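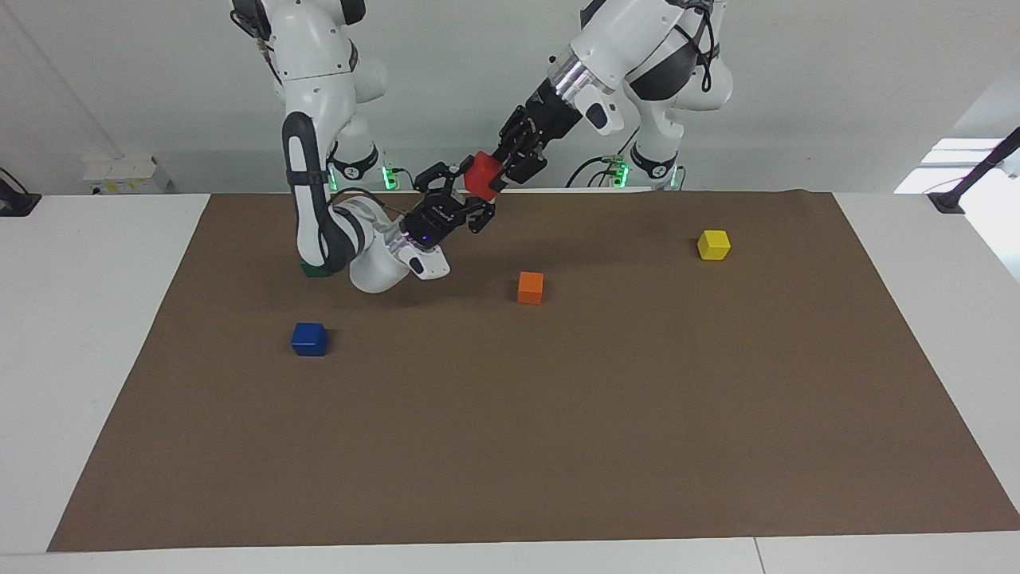
件名: Re: [ondell-ml] 受け渡し課題、提出してよいですか
日付: 4/9/25

Sætherさん、みなさん

まとめありがとうございます。夜のうちに読んで、返事を書きかけて寝てしまいました。先に言っておくと、私は今の数字のままTrivdale大会に申し込むのには反対です。作業そのものにケチをつけるつもりはないのですが、たぶんケチに聞こえると思います。

Frøydis Sæther さん:
> 両腕の受け渡し、46回やって43回成功しました。
> 片腕が二本指でつかんで、もう片方の腕の三本指に渡すところまで、
> Sukierの手順ファイルは触らずに全部同じ設定です。
> 正直、申込書の「達成状況」の欄はこれで埋まると思います。
> 200回まで回してから出すべきという意見もありますが、
> 締切を考えると現実的ではないです。反対がなければ
> 週明けに出します。

「43回成功」の成功とは何ですか。三本指が閉じた時点ですか。二本指が開いて、それでも落ちなかった時点ですか。それとも右腕がマットの上に置き直したところまでですか。記録用の表には丸とバツしかなくて、私が立ち会った日だけでも、丸をつける人によって基準が違っていました。一度、キューブが指の間で斜めになったまま止まったのを丸にした覚えがあります。つけたのは私です。すみません。

もう一つ、表を見返すと渡しているのは赤ばかりです。マットには黄色もオレンジも青も緑も出してあるのに、渡す相手としてはほとんど選ばれていません。赤だけで練習した手順を「キューブの受け渡し」と書くのは、少し大きく出すぎだと思います。Trivdaleの要項には、渡す物は当日に審査側が指定するとありました。青と言われたらどうしますか。

それから、去年の7月の発表会を覚えている人は覚えていると思います。部室では動いていたものが、会場では最初の一回から空振りでした。原因は机の高さだったとか照明だったとか、いまだに話が一つになりません。Ivanyshyn棟の部屋は窓から日が入るので、キューブの見え方は時間帯でかなり変わるはずです。なのに表には時刻の列がありません。これでは何が効いているのか、後から調べようがないです。

反対だけして終わるのもよくないので、出す前にやってほしいことを書きます。200回は私も無理だと思います。あの数は誰が言い出したのか知りませんが、根拠を聞いたことがありません。回数を増やすより、次のほうが先です。

1. 丸の定義を一行で決める。私の案は「二本指が完全に開き、三本指の腕が持ったまま腕を引き、5秒落とさない」。もっと緩くても構いませんが、決めたら途中で変えないこと。申込書にもその一行をそのまま書く。

2. 三本指の腕の待ち位置を記録する。三本指の開いた先にキューブがどう入るかで、ほとんど決まってしまう作業だと思っています。指先の手前で止まるのか、上の指と下の指の間まで入っているのか、いつも横から見て「だいたい合ってる」で済ませていませんか。真上に近いところから見ると、合っていると思っていた高さや奥行きが意外とずれて見えます。

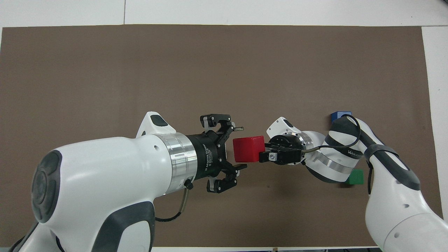 3. 赤以外を混ぜる。順番はくじでも何でもいいので、やる人が選ばない形にする。空いている色のキューブの置き場所も毎回変える。特に腕の肘の下に隠れるような位置は避けずに入れてください。つかみに行けないならつかみに行けないで、それも結果です。

4. 表に時刻と、手順を起動した人の名前の列を足す。面倒なのは分かりますが、二列です。

5. 失敗した3回について、何が起きたか書く。今は「落下」としか残っていません。渡す前に落としたのか、渡した後か。二本指が離すのが早かったのか、三本指が押してしまったのか。覚えている人がいるうちに書いてください。個人的には43回のほうよりこっちが読みたいです。

配線のことも少しだけ。二本指の腕の肘のあたりで黒いケーブルがたるんで輪になっているのが前から気になっています。今のところ引っかかったという報告はないのですが、誰も報告していないのと、起きていないのとは別の話です。腕を端まで動かす前に一度見てください。面ファスナーの帯なら、棚の下段の箱に余りがあるはずです。

> ついでに、三本指はやめて両方二本指にそろえたほうが
> 楽だという話も出ています。どう思いますか?

これはやめておきませんか。そろえれば楽になるという話は前にも聞きましたが、比べた記録を見たことがありません。今替えると、今までの46回が全部参考にならなくなります。替えるなら大会の後で、同じ表で両方やってからにしてほしいです。三本指が好きなわけではないです。指の開き具合が読みにくくて、私はいまだに苦手です。

予算の件は別スレッドに書きましたが、交通費の見積もりが52ページの申請書類のどこに入るのか、まだ分かっていません。知っている人がいたらそちらに返信をお願いします。

1から5のうち、1と3だけでもやってもらえれば、申し込み自体にはもう反対しません。定義を決めて数え直した結果が半分だったら、半分と書いて出せばいいと思います。次の作業日は午後から行けます。鍵は持っていないので、先に誰か開けておいてください。

追伸 表のファイルが二つに増えています。名前の末尾に「最新」とついているほうが古いです。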